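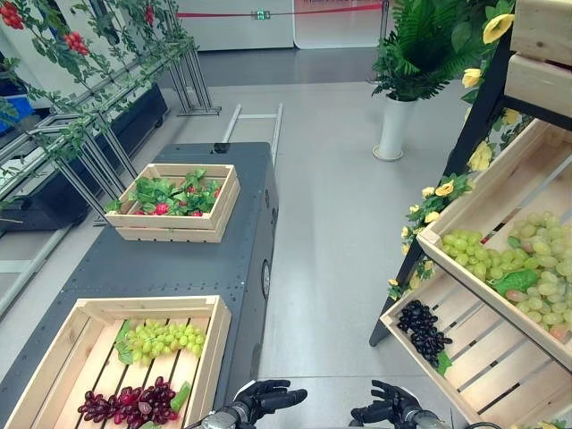
Relatório de progresso do segundo período
Estudo sobre mobilização precoce e recuperação funcional após cirurgia da anca
Unidade de Ortopedia e Reabilitação, Hospital Farías
Destinatário: Fundação Sunport, Programa de Investigação Clínica

1. Âmbito

O presente relatório descreve os trabalhos realizados entre o arranque do recrutamento e o final de outubro, nos termos do contrato de financiamento. O estudo compara dois esquemas de reabilitação em doentes com mais de 65 anos operados por fratura proximal do fémur: o esquema habitual da unidade e um esquema reforçado, com uma sessão adicional de fisioterapia ao fim da tarde e avaliação nutricional à entrada.

2. Recrutamento

Foram incluídos até à data 100 doentes, distribuídos pelos dois grupos segundo a lista de aleatorização preparada pelo centro de estatística. Registaram-se nove desistências, na sua maioria por transferência para unidades de convalescença fora da área de influência do hospital. O protocolo previa esta possibilidade e o cálculo da amostra não necessita de revisão.

O ritmo de inclusão abrandou durante o verão, período em que o bloco operatório funcionou com horário reduzido. A partir de setembro, a enfermaria de Rilel passou também a referenciar doentes, o que permitiu recuperar parte do atraso.

3. Recolha de dados

A avaliação funcional é feita à admissão, à data da alta e 28 dias depois da intervenção. Compreende a prova de levantar e caminhar, a força de preensão da mão dominante e um questionário de autonomia nas atividades diárias. A base de dados reúne cerca de 1.000 registos individuais, todos sujeitos a dupla verificação. 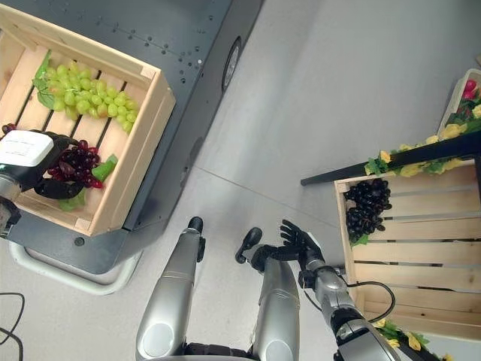 A força de preensão merece uma nota particular. Nos primeiros meses verificou-se uma variação excessiva entre avaliadores, atribuída a diferenças na posição do cotovelo durante a medição. O procedimento foi reescrito, os avaliadores receberam nova formação e as medições anteriores a essa data encontram-se assinaladas na base de dados. A análise principal será apresentada com e sem esses valores.

O módulo nutricional decorre conforme planeado. O registo alimentar de três dias tem sido preenchido com o apoio das famílias, embora a informação relativa ao jantar seja frequentemente incompleta. O serviço de dietética propôs uma versão abreviada do formulário, atualmente em apreciação.

4. Segurança e aspetos éticos

Não foram comunicados acontecimentos adversos graves relacionados com a intervenção. Duas quedas sem lesão, ambas no grupo de tratamento habitual, foram notificadas dentro do prazo. A emenda ao consentimento informado, relativa ao contacto telefónico após a alta, obteve parecer favorável.

5. Execução financeira

A despesa com pessoal acompanha o orçamento aprovado. A rubrica de equipamento apresenta um saldo por executar, dado que a entrega dos dinamómetros encomendados à Brillow foi adiada para o próximo período. Solicita-se à Fundação autorização para transitar essa verba, sem alteração do montante global.

6. Trabalhos previstos

No próximo período a equipa concluirá o recrutamento, encerrará as avaliações pendentes em Rilel e dará início à análise intermédia. Esta ficará a cargo de Haruto Mizuno, investigador responsável pela componente estatística, que não tem acesso à identificação dos grupos. O plano de análise será remetido à Fundação antes da abertura dos dados.

Anexos: mapa de recrutamento por enfermaria; procedimento revisto de medição da força de preensão; mapa de execução orçamental.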